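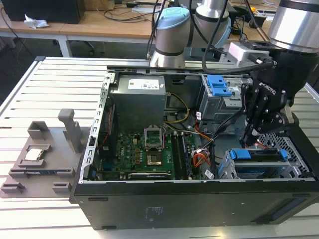

Estimating CPU placement error before the lever closes

Posted May 2023 by zif_lever

We are trying to repeat the two-arm desktop disassembly method from the Zorbridge group. Their policy takes the CPU from a fixture tray and sets it in the open socket using a wrist camera only. They report 1,573 successes in 2,000 placements. Ours stalls far below that, and the errors cluster at the last step before release. Is the wrist view enough, or is force data needed?

Prasetyo Yusof

The wrist view is enough for coarse alignment only. The raised retention bracket is a strong feature, but it is reflective, and its apparent edge shifts with the lighting.

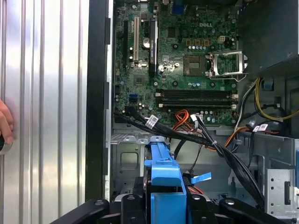 What worked for us was to split the policy at contact. Vision runs until the package touches the socket, then a short compliant search takes over with the camera input masked. We trained the second stage on 700 demonstrations and stopped the search after 25 steps. Without the stop it drifts. Check also whether your success label is set at release or after the bracket closes - the two give different numbers, and the paper uses release.

If the chassis can shift during an episode, record its pose again before each attempt. A fixed camera will do for this.

dristetti_lab

Just use the fixed camera. We never needed the wrist one.

m_bermúdez

The answer above depends on the case. With the tower on its side, the arm blocks the overhead view of the socket for most of the approach. Keep both cameras and drop one at random in training. We saw less overfitting to the bracket that way, although I have not run it as a proper ablation.

Comments

tolstack: Does the masked stage see joint torque or only wrist force?

Prasetyo Yusof: Wrist force only. Torque was too noisy.

zif_lever: Our label was set after closing. Relabeling now.

Drukness uses cookies to keep you signed in. By continuing to use this site you accept our cookie policy.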